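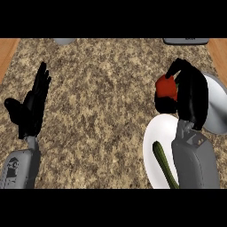
Oberflächenmuster Granit, beige-braun gesprenkelt, mit hellbraunen Holzstreifen

Sistholm Küchenarbeitsplatte Granit, poliert oder satiniert

Artikelgruppe: Arbeitsplatten Naturstein
Serie: Sistholm
Lieferform: Zuschnitt nach Aufmaß

Produktbeschreibung

Die Arbeitsplatten der Serie Sistholm werden aus massivem Granit gefertigt und auf Maß zugeschnitten. Der Grundton liegt zwischen Beige und Hellbraun, durchsetzt mit braunen und dunkelgrauen Einschlüssen. Farbe und Körnung schwanken von Block zu Block. Bei mehrteiligen Anlagen werden alle Teile nach Möglichkeit aus derselben Rohplatte geschnitten; bei Nachbestellungen ist eine Übereinstimmung mit der Erstlieferung nicht gewährleistet.

Die Platte ist für den Einsatz im Innenbereich vorgesehen. Eine Verwendung im Freien ist nach Rücksprache möglich, die werkseitige Imprägnierung ist hierfür jedoch nicht ausgelegt.

Technische Daten

Material: Granit, massiv
Plattenstärke: 30 mm
Tiefe Standard: 600 mm
Tiefe Halbinsel und Insel: bis 900 mm
Oberfläche: poliert oder satiniert
Sichtkanten: gefast oder gerundet
Gehrung: 45 Grad, werkseitig verklebt
Überstand ohne Unterstützung: max. 200 mm
Imprägnierung: werkseitig, farblos

Kanten und Ausschnitte

Alle Sichtkanten werden in der gewählten Oberfläche bearbeitet. Wandseitige Kanten bleiben gesägt. Ausschnitte für Spülbecken und Kochfelder werden nach den Einbauschablonen der Gerätehersteller gefräst. Die Schablonen müssen bei Auftragserteilung vorliegen. Innenecken werden mit einem Radius von mindestens 5 mm ausgeführt, scharfkantige Innenecken sind wegen der Rissgefahr ausgeschlossen. Der Reststeg zwischen Ausschnitt und Vorderkante darf 60 mm nicht unterschreiten.

Unterbau

Die Korpusse müssen waagerecht ausgerichtet und untereinander verschraubt sein. Zulässige Abweichung: 2 mm auf 2 m Länge. Über Geschirrspülern ist eine Traverse vorzusehen. Die Platte wird punktweise mit neutral vernetzendem Silikon verklebt. Essigvernetzende Dichtstoffe können Randverfärbungen verursachen und sind nicht freigegeben. Holzleisten und Holzwangen im Anschlussbereich werden mit einer Dehnfuge von 3 mm abgesetzt.

Reinigung und Pflege

Für die laufende Reinigung genügen warmes Wasser und ein pH-neutrales Spülmittel. Kalkränder im Bereich der Armatur mit einem feuchten Mikrofasertuch abnehmen. Entkalker, Scheuermilch und chlorhaltige Mittel sind nicht zulässig. Öl und Rotwein sollten zeitnah aufgenommen werden. Die Imprägnierung ist je nach Beanspruchung alle zwölf bis 24 Monate zu erneuern. Geeignet ist der Steinschutz Testlow, Gebinde 738 ml, separat erhältlich. Heiße Töpfe nur mit Untersetzer abstellen; ein lokaler Temperatursprung kann zu Spannungsrissen führen.

Lieferung und Montage

Das Aufmaß erfolgt nach Aufbau der Unterschränke durch das Montageteam Holtgate. Die Fertigungszeit beträgt ab Freigabe der Zeichnung etwa fünf Wochen. Einzelteile über 2800 mm Länge werden geteilt geliefert und vor Ort gefügt. Der Transportweg muss eine lichte Breite von mindestens 900 mm aufweisen. Anschlüsse für Wasser, Gas und Strom sind nicht Bestandteil der Montage.

Zubehör

Wandanschlussprofil Tse, Aluminium, Länge 3000 mm
Steinschutz Testlow, 738 ml
Rückwand aus gleichem Material, Stärke 20 mm
Handmuster 100 x 100 mm, poliert oder satiniert

Ansprechpartner

Technik und Zeichnungsprüfung: So-ying Wei
Aufmaß und Terminvergabe: Kwan-ho Kwan

Die Preisliste gilt ab April. Preise für Zuschnitt, Kantenbearbeitung und Ausschnitte werden getrennt ausgewiesen.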